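Kitchen & Cooking > Meat > Pan Frying

Fat cap on steak stays chewy, what am I doing wrong?

posted in October by Fultus
152 views - 7 comments - 3 shares

So I've been buying strip steaks from the butcher counter at Plevinthorpe and the middle comes out great, but the strip of fat down the side is pale and rubbery every single time. I get the pan hot, put in a little oil and do about three minutes a side. My husband just cuts the fat off and leaves it on his plate, and at these prices that hurts! Is it the pan? Mine is a cheap nonstick. Do I need cast iron?

Cadeo
4 comments

You don't need a new pan (though I do love my cast iron). The flat sides of the meat touch the pan and the fat edge never does, so it just sits there steaming. What I do:

1. Salt it and leave it on a rack in the fridge, uncovered, overnight if you can. Pat it dry before you cook.

2. Start with the fat. Pan on medium, no oil, and hold the steak up on its edge with tongs until the fat goes golden - five minutes or so for a thick one.

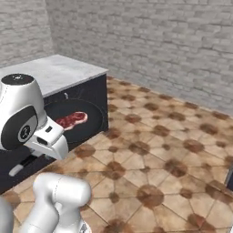
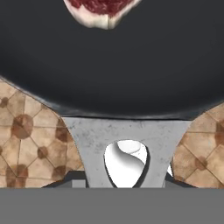 3. Now turn the heat up a bit and lay it flat in its own fat. Flip every minute. With nonstick I'd stay at medium-high and no hotter.

4. Rest it on a warm plate, and save the drippings for potatoes!

Pandey
1 comment

Just trim it. Life is short. I paid 32 dollars for two steaks last week and still cut the fat off, the dog was thrilled.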